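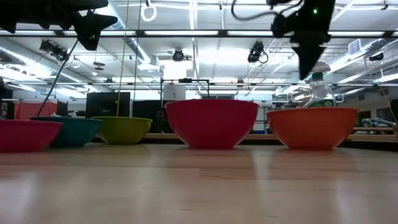
Five plastic mixing bowls on a wooden table.

3. Setting up your local price index in Skirna

15/02/2026, by Gavrilă
170 views, 2 comments

This section is about making a monthly index of house sales for one area. It is supposed that you have already installed Skirna and that you can open the sample area, Lollthorpe, without an error message. If Lollthorpe does not open, go back to section 2 and repeat the check of the data folder.

You need a file of completed sales with one row for each sale. The file must have at least four columns: date of completion, price, type of property and postcode. Other columns may stay in the file, Skirna will leave them alone.

Importing the sales file

1. Open the menu Areas and choose New area. Write a short name without spaces.
2. Press Import and select your file. The first 50 rows are shown in the preview.
3. Look at the date column in the preview. If the day and the month have changed places, choose the other date format from the list under the column.
4. Match each of the four columns with its name on the right side. The button Continue stays grey until all four are matched.
5. Press Continue and wait for the message "Import complete". A file with 2,000 rows takes less than a minute on most office computers.

Note: Prices must be whole numbers. A price with a currency sign is accepted, but a price with words in it ("offers over") is moved to the list of refused rows. You find this list under Areas, then Refused.

Caution: Do not import the same file two times. Skirna does not compare the rows with what is already in the area, and every sale will be counted double. If it has happened, use Undo last import before you do anything else. After you close the program this command is no longer available.

Choosing the base month

6. Open the tab Index and choose the base month. This month receives the value 100 and all other months are shown in relation to it.
7. Choose a month with a normal number of sales. We advise against December, when in many areas few sales are completed.
8. Press Apply. The chart is drawn again from the beginning.

You can change the base month later. The shape of the line remains the same and only the numbers on the left side move, so please write the base month on every chart that you send to another person.

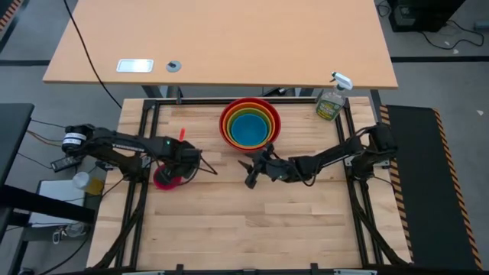
Robot arm with its gripper lowered over a pink-red cup.

Adjusted and unadjusted figures

Skirna keeps two series for each area. The unadjusted series is calculated from the sales as they stand in your file. The adjusted series removes the part of the movement which repeats every year, for example the busy spring and the quiet winter. When you start with a new area, only the unadjusted series is switched on.

9. To switch on the second series, open Index, then Series, and tick Seasonally adjusted.
10. Enter the number of years that Skirna may use for the calculation. The lowest permitted value is 3. With a shorter history the box stays red and the adjusted line is not drawn.
11. Choose the colour of each line. The unadjusted line is thin by default and the adjusted line is thick.
12. Press Save. Both lines are now in the chart and in the exported table.

Note: When you add a new month, the adjusted values of earlier months can change a little. This is normal and is not a fault in your file. The unadjusted values change only if you add or remove sales in those months.

Caution: Do not compare an adjusted value for one month with an unadjusted value for another. In the exported table the two columns stand side by side and it is easy to take the wrong one - please check the heading before you copy.

Areas with few sales

If a month has too few sales, one expensive house can move the whole index. Skirna marks such a month with a hollow circle. You have two possibilities:

- join the area with a neighbouring one (Areas, then Join);
- change from monthly to quarterly values (Index, then Period).

At Pitilmont we use quarterly values for all areas with roughly 50 sales a year or less. Joining is better if the two areas have similar types of property. A joined area can be separated again and the sales are not lost.

If the hollow circles are still there after you have changed the period, press Recalculate. When this also does not help, export the area as a support file and send it with the form on the Pitilmont help page.

Related pages
Section 2: Installing Skirna and checking the data folder
Section 4: Exporting tables and charts
Reading the list of refused rows
Joining and separating areas
The Lollthorpe sample area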